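4.3 Does the tilt augmentation help?

We are less sure of this result than the headline number suggests. With camera roll added during training, the Arain policy completed 65 per cent of the 973 simulated table-clearing episodes. However, 377 of those episodes used room layouts that share furniture with the training set, and we did not separate them before tuning. Oakley and Saha reported a similar gain for Cleller and later traced most of it to a longer training schedule. We can't rule that out.

The failures also bother us. In steeply rolled views (Figure 10) the planner still favours grasp poses that would suit a level table, and the colour of the tabletop seems to matter more than its edges.
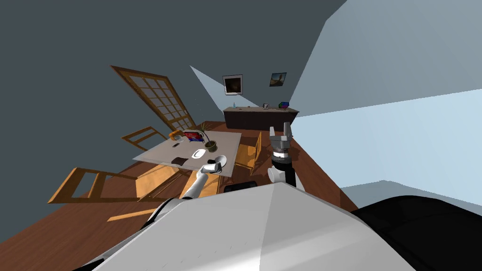 Figure 10. Simulated dining room under strong camera roll, with both arms raised toward the table.

Until the runs are repeated with matched schedules, we would treat the augmentation as harmless and its benefit as unproven.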